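Unit 6: Buoyancy and Trim in Small Underwater Vehicles

Reading before the session: Vermeulen, course reader, chapter on static stability. Bring the worksheet from Unit 5, as the mass table is carried over.

6.1 Terms

Displacement is the mass of water a submerged vehicle pushes aside. Net buoyancy is displacement minus vehicle mass, written here in kilograms for convenience. Positive means the vehicle rises with the thrusters off. The center of buoyancy (CB) is the centroid of the displaced volume. The center of gravity (CG) is found from the mass table in the usual way.

Flooded spaces are a common source of error. Water inside a free-flooding fairing is not counted as displacement and is not counted as vehicle mass in the static calculation. It is counted as mass in the dynamic calculation, when the vehicle accelerates, and students who reuse the Unit 5 table without changing it will get the wrong surge response.

6.2 Righting moment

For a vehicle close to neutral buoyancy, the righting moment at a heel angle θ is

M = m g h sin θ

where m is the vehicle mass and h is the vertical distance from CG up to CB. With h positive the vehicle returns to level. With h near zero it will hold any attitude it is put in, which suits some inspection work but makes manual piloting tiring.

Worked case. The Groreo training vehicle has a mass of 80 kg in air, ready to dive, and CB lies 3 cm above CG. At 19 degrees of heel:

M = 80 × 9.81 × 0.03 × sin 19° = 7.7 N·m

Compare this with the largest moment the vertical thrusters can produce. If the thruster moment is smaller, the vehicle cannot hold that angle under power.

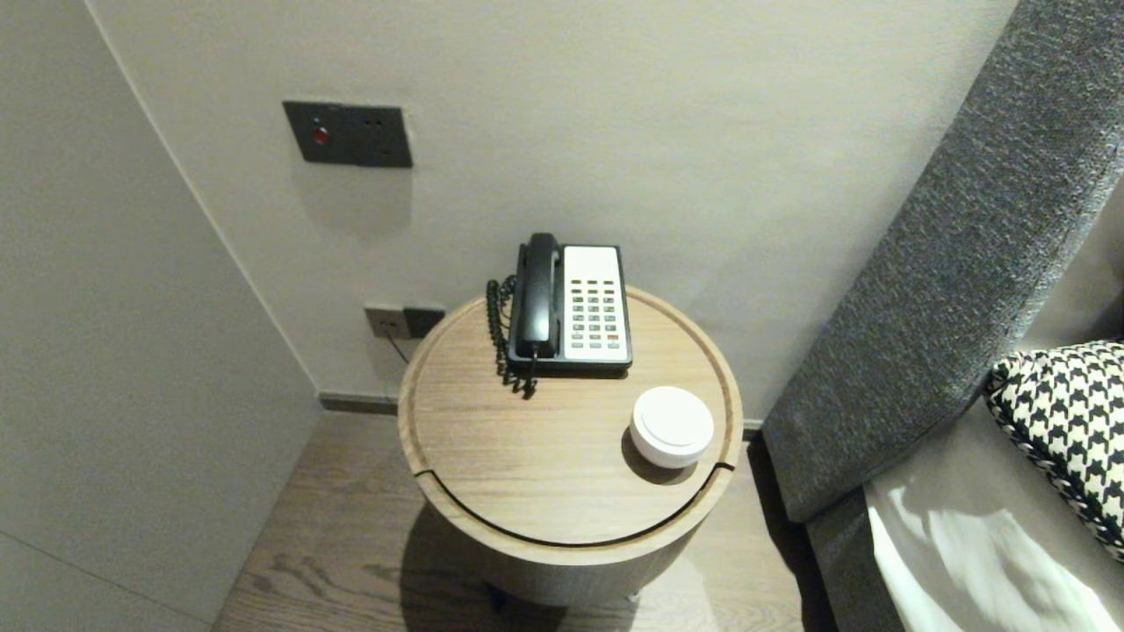
Pitch is handled the same way, but the lever arms are longer and the vehicle is more sensitive to payload changes. A sampler fitted at the bow moves CG forward and produces a steady nose-down angle. It may be corrected by shifting the battery pack aft, by adding foam forward, or by a mix of the two. Shifting the battery leaves net buoyancy unchanged. Adding foam increases it and normally requires added lead, so total mass goes up.

6.3 Changes with depth

Seawater becomes slightly denser with depth, which increases buoyancy. The hull and foam compress, which reduces it. Which effect is larger depends on the stiffness of the vehicle. A stiff housing compresses less than seawater does, so a vehicle built mostly of such housings gains buoyancy as it descends. Soft foam gives the opposite result and must not be used below its rated depth.

Fresh water is a separate matter. A vehicle trimmed in the Plistville tank will be too light in the sea. The correction is proportional to displaced volume:

Δm = V (ρ sea − ρ fresh)

For V = 0.080 m³ and densities of 1025 and 1000 kg/m³, Δm = 2.0 kg. Lead is added at or below CG so that h does not decrease.

6.4 Tank procedure

Weigh the vehicle in air with all payload fitted. Lower it with the vent ports open and rock it until no more bubbles appear. Hang it from the load cell and read the wet weight. Add or remove ballast until the reading matches the target, then release it and read pitch and roll from the attitude sensor. Repeat after every change of payload, including cable clamps.

The tether must be slack and supported by its own floats during the reading. In the Stunstead trials a taut tether gave a false pitch angle that was traced only after the foam had been recut.

6.5 Problems

1. A vehicle has a mass of 266 kg and a displaced volume of 0.262 m³. Find the net buoyancy in fresh water and in seawater. State which way it will drift in each with the thrusters off.

2. Using the Groreo data above, find the heel angle produced by a 3 kg tool mounted 0.20 m off the centerline. Neglect the displaced volume of the tool and any change in h.

3. Explain why the Jelínek method of placing all foam in one block at the top increases h, and what it does to drag in sway.

Solutions to problems 1 and 2 should show units on every line. Problem 3 needs a sketch with CB and CG marked. Hand in to Ans Van Acker by Sunday at noon.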